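Projects > Trillar > sink-reset > README

# Trillar: sink reset notes

27 views · 7 comments

I keep this README for the wash-up corner of our office, so it's mostly me nagging about soap (sorry!). Version 30 of the list, I think. Wipe the counter, rinse the basin, fold the cloth. The hand soap with the blue pump stays on the counter next to the green bar, and yes, I log them as two separate items. A cloth bunched up over the sink goes in as "unfolded", even if it's clean.

Filed under: Tidying, Sinks & Counters

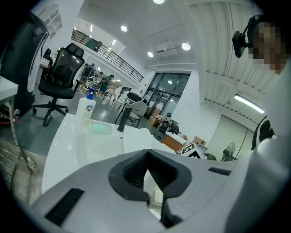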